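Eating less in the evening, five months in

10/30/18

I started moving my main meal to the middle of the day back in May. I had read a couple of articles on it and my doctor didn't object, so I gave it a try. A few people have asked how it's going, so I'm writing it down.

The first two weeks were bad. I was hungry by eight at night and slept poorly. I kept getting up for crackers. What helped was eating more at lunch than felt normal. I had been skimping there out of habit, and then of course I wanted a full dinner. I used to put away close to half of my 2000 calories after seven. Now supper is soup or eggs or a piece of toast with cheese, and I stop there.

I work from home three days a week, so cooking at noon is no problem on those days. On office days I bring leftovers. The microwave at our Emstead office is slow and there's usually a line, so I eat at 11:30 before everyone else gets up.
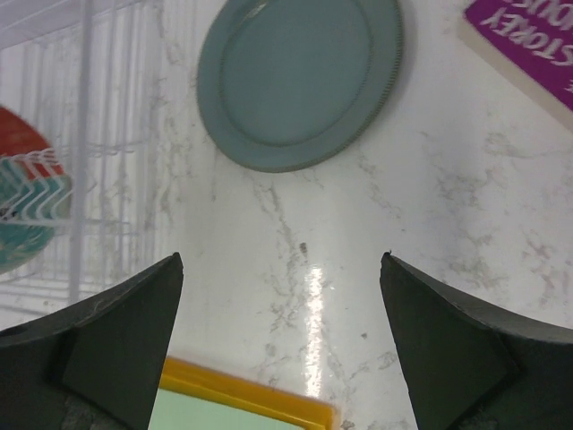 The other change was smaller plates. My brother-in-law Helmut swears by this and I thought it was silly. I still don't know if it does anything for the amount I eat at lunch, but at supper it does keep me from making the meal look bigger than it needs to be. I'd have gone on filling the large ones out of habit.

Weight: I've lost 17 pounds. I wasn't trying to hit a number. My blood sugar was 93 at the last fasting test, and the doctor was fine with that. The heartburn is mostly gone, and for me that's the main thing. I used to sleep propped up on two pillows and now I use one.

The hard part is other people. Most of our friends want to meet for dinner. I've stopped making a point of it. If we go out, I eat dinner and have a light lunch that day. Last month we went to Kuhlmann for Eckhard's retirement and I had the roast and the dumplings and dessert. I slept badly and went back to normal the next day.

I'm going to keep it up through the winter. Thanksgiving is at our house this year and we're sitting down at one o'clock. My sister has already complained.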